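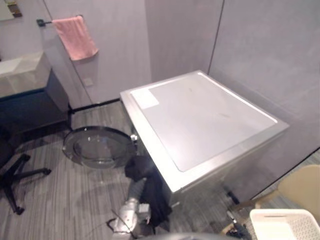

Laundry Corner at the Citholm House

The washer shares a small room with the bathroom vanity, and we get asked about it more than any other part of the house. People want to know how a laundry fits in there and whether it gets in the way. This page goes with the gallery and covers the machine, the cabinet and how we use the room day to day. Sipho Mthembu wrote most of the notes. Petronella Mthembu added the parts about sorting and drying.

The washer

Front loader, silver-grey body, pale top. The round door opens out to the left and needs clear floor beside it, so measure for the door as well as the cabinet. We didn't the first time and had to return a hamper that would have blocked it.

There is a faint scuff across the top panel. We keep meaning to try a polish on it and haven't. The small light patch at the upper left has stayed where it is too.

The vanity

White countertop over a dark navy cabinet with a flat front. Diễm Quan picked the color from a Nel sample card after we had already bought two cans of something much lighter. The lighter paint went in the hallway instead.

A flat front was the right choice for a room this size. It wipes down with a damp cloth and there is no molding to collect lint. The white top shows toothpaste right away, so it gets wiped every morning.

Dark loads

Black clothes are washed on their own, inside out, in cold water. Petronella uses the short cycle for T-shirts and the longer one for work pants. She checks each pocket before anything goes in the drum – one tissue will cover a whole load of black cotton in white specks.

Detergent for a dark load is a little under the line on the Fidosetti cup. More than that leaves streaks on the heavier fabrics, and then it all has to be rinsed again. We stopped using softener two years ago and haven't missed it.

Unloading

Wet clothes go straight from the drum into a basket. Long items come out first or they wrap around everything else. Give the drum a turn by hand at the end and look along the top of it. Socks stick up there.

Wipe the rubber seal with an old hand towel, including the fold at the bottom. The door stays open for an hour or so afterward, longer if the weather is damp.

Leveling

The machine walked a little when it was new. Essam Ouazzani came over with a level and adjusted the feet, starting with the front pair. He checked it side to side, then front to back, then ran an empty spin while he leaned on each corner. It took 25 minutes, including finding the right wrench. It has stayed put, and he told us to check it again if we ever move it for cleaning.

The floor

The pattern on the floor hides lint well, which is good and bad. Sweep before mopping. We use a flat mop with plain warm water and a small amount of Hirow floor soap, and dry the area next to the washer with a towel so water doesn't sit under the cabinet.

Drying

Most of it goes on a folding rack in the spare bedroom – there is no space for a dryer, and the room gets sun in the afternoon. Black shirts dry on hangers, away from the window, to slow the fading. Towels go on the line outside from May until it gets too cold.

Costs

The paint, brushes and new cabinet hinges came to 98 dollars. The countertop was left over from Anathi Jacobs's kitchen job and she let us have it for the price of cutting it down. Plumbing was the large item. We had one quote for 3000 dollars and another for 2000, and took the second after asking both what was included. The second plumber also moved the shutoff valve to where we can reach it without pulling the washer out.

Next on the list is a shelf for detergent, mounted high enough to stay clear of the door. Measurements will go up on this page once it's in.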